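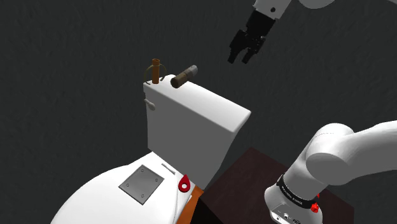 ## Section 6: Registering Families at a Distribution Point

By now your Sorkeo tablet should be charged and signed in, and your team should know who is sitting at which table. Take your time with this part, especially on the first morning, when the line is long and everyone would like it to be shorter!

1. Open **New Household** and ask for the name of the person collecting. Read the spelling back to them, slowly.
2. Enter the number of people in the home, babies included (new parents often leave them out, bless them).
3. Choose the relief package. Hygiene kits and blankets are on separate screens.
4. Hand over a paper card and type in its number. Cards for the Nusau site run from 1000 to 2465.
5. Tap **Save** and wait for the green check before you greet the next family.

**Note:** The tablet holds up to 877 households without a signal. Once you're back at the office, connect it and leave it on the desk until the upload finishes, even if that means a second cup of tea.

**Caution:** Never photograph a family's papers with your own phone. If a document looks wrong to you, stay friendly, give out the package as usual, and tell Ohemaa Ofori or Struan Rankin before you pack up.

Lost cards are covered in the next section.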